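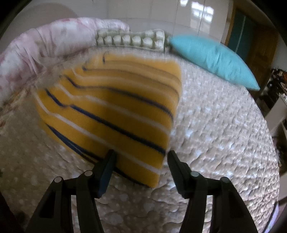

Zolik opened its new training house in Tustitdale to visitors on 8/27/26, and I went along with a guest pass from a friend on the coaching side. The team has been playing out of a rented office since March, when it lost its last qualifier match and dropped out of the regional league. Fans who bought a season membership got in first. Everyone else queued in the parking lot.

The house is a former dental clinic on two floors. The ground floor has the practice room, the review room and a kitchen. The players sleep upstairs, and that floor was open for the first hour only.

The practice room is smaller than I expected. Five desks stand along one wall, with the coach's desk behind them so he can see all the screens. The chairs are at fixed heights and each player has marked the desk with tape to show where the keyboard goes. One of them angles it so far that the cable comes out toward his stomach.

Yusri Rondonuwu, the head coach, gave the tour in groups and took questions at the end of each one. He said the team plays two blocks of practice matches a day and reviews one of them in full. The rest go into a shared folder and are watched only if a player asks. Under the previous coach they reviewed everything, and he thinks the players stopped listening by the third hour.

Somebody asked about the qualifier. Rondonuwu said they had prepared 41 set plays for it and used so few of them that he threw out most of the book afterward. He also said the map veto was his mistake. They left Plutavmont's best map open, expecting a ban that never came, and were behind for the whole series.

At two o'clock there was a show match against Sitompul, a second-division side that had come up by bus. Seating was for 300 and the garage where they held it was full, with the door rolled up so people could watch from outside. Zolik took the first map easily. Sitompul won the second after a long overtime, mostly through their sniper, who held the same doorway for half the match and was never properly flushed out of it. The third map was close until Zolik's economy recovered, and then it went quickly.

The sound was poor. The casters were set up next to a fan and I missed a good part of what they said. Food was one truck, and it ran out of everything except fries before the third map.

Memberships were on sale at the door. The club says it has sold 700 and needs more to keep an academy roster through the winter. Tryouts for that roster are open to players without a team, and the form is on the club's site.

Parking is free on the street behind the house. The next open day has not been announced.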